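Bimanual Handover Study — Working Meeting Minutes
Project: Lonari
Date: January 30, 2019
Present: full handover group, plus two guests from the Bevan analysis side
Minutes of the previous meeting were accepted with one fix: the August pilot used the old gripper speed setting, so its timings stay out of the main table.

1. Where the handovers stand

The group looked at stills of the round-table task before going into the numbers.
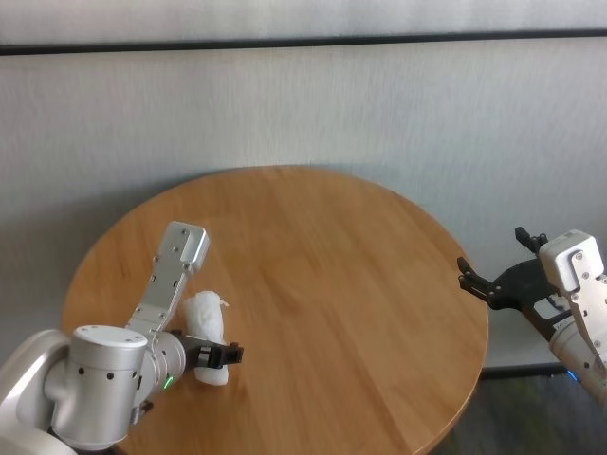
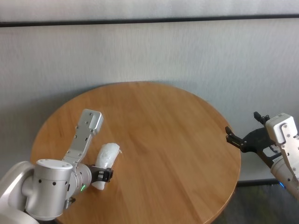
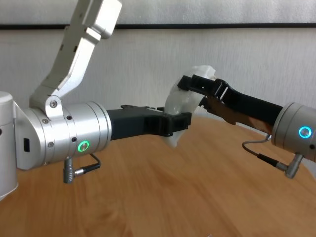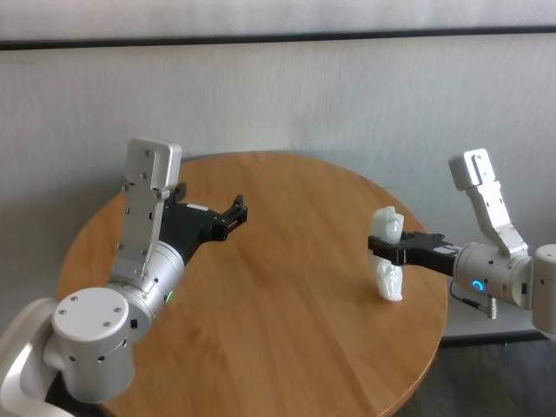 Lonari setup, white object, two arms across the round table. The third view is from the chest camera, the others from the head camera.

The collection target of 300 episodes has been passed. We have 367, and the extra ones came in faster than anyone had planned for. Very pleasing! The arm-to-arm transfer is now the best-behaved part of the whole task. A year ago we would have been happy to get a rigid block across the table, so it was a cheerful start to the meeting.

The point that got people talking was the overlap phase, when both grippers have hold of the object. The old method treated this as a single switch: one side closes, the other opens. The new labeling marks it as its own stretch of time, with a start and an end, and the policy trained on those labels waits for a proper grip before letting go. Early drops fell clearly in the comparison runs. Bevan will put the final figure in the report once the second scoring pass is finished.

2. Labeling method

Agreed definitions, to be copied into the guide:
Approach ends at first contact by the receiving gripper.
Overlap runs from first contact until the giving gripper begins to open.
Release ends when the giving jaws are clear of the object.

Two labelers scored the same batch without seeing each other's marks. They agreed well on release and less well on first contact. Soft things fold and bulge toward the fingers, and from the head camera it can be hard to tell touching from nearly touching. The chest view helps a lot with this. One labeler showed a pair of clips side by side and the difference was striking — several people asked why we hadn't been using both from the start.

Decision: first contact is marked from the chest view wherever it is available. Head view remains the default for the other two boundaries.

3. Drulport model results

Drulport was trained twice, once with the old switch labels and once with the three-phase labels. Everything else was held the same. The three-phase version was better on soft objects and about even on rigid ones. Nobody expected it to win on rigid, so even is fine.

There was a good discussion of whether the gain comes from the labels or from the slower motion they seem to produce. The waiting behavior adds time to each transfer. A run with the old labels and an added pause would settle this. Everyone liked the idea and it is cheap to do.

Bevan guests asked that failed episodes be kept in the shared set with a flag. Agreed.

4. Parkar table

Parkar would like to repeat the task on its own table, which is a different height. Our start poses will need to be shifted. We will send the pose file and the labeling guide together so they are not working from the old definitions. It would be wonderful to see the method hold up somewhere else.

5. Actions

Rescore first contact in the double-labeled batch using the chest view — labeling pair
Old labels plus pause run, 6 objects, same seeds as before — Drulport team
Add failure flag to episode index — data desk
Send pose file and guide to Parkar after the rescore
Draft the methods section, 2 pages at most, for comment

6. Any other business

The gripper pad order is still open. Storage is fine for now, but the raw chest video should be moved off the lab machine before the next round of collection.

Next meeting: same room, after the pause run is in.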